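Shared Workshop Robotics, Handout 4
Simulate first, then distrust it
Notes: Mitra Amini

Before next session: read sections 1 and 2, bring your gripper build as far as it has got. Fingers do not have to be mounted.

1. What the simulator is for

Most of you have loaded the Wevano arm into the simulator by now, and several of you have told me it "works." I would like us to be slower with that word. A simulated grasp tells you that your geometry is not absurd and your code does not crash. It says very little about the servo you bought secondhand or the bracket you printed at 80 percent scale by mistake (two of you, so far).

The group before yours ran 2,000 simulated picks with the Odoi finger design and got a success rate they were very proud of. On the bench the same design managed five good picks before a finger worked loose. I don't blame the design. I blame the friction value, which had been copied from a forum post.

2. Reading the wrist view

Look at a rendered view from the wrist before you look at any numbers.

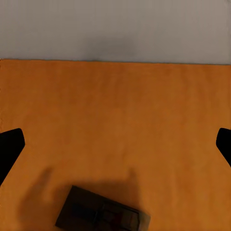 Fig. 1. Simulated wrist view, fingers apart, dark box low in the view.

Questions I would ask of a render like Fig. 1:

How much of the box can the camera see? If your detector was tuned on whole boxes, one that runs out of the bottom of the view is a different problem.

Where does the shadow stop and the box start? The top edge blends into the shading. A simple brightness threshold may well join the two – try it and see what outline you get.

Is the light anything like ours? Soft light from above is kind to your code. Our bench has a window and a lamp with a bad neck.

3. On the bench

Power off while mounting fingers. Start at 10 percent speed and keep a hand on the switch. Log every attempt, including the ones you would prefer to forget. I will not look at a success rate without its failures.

The Parivard foam pads are in the second drawer. I am not convinced they help, so test with and without.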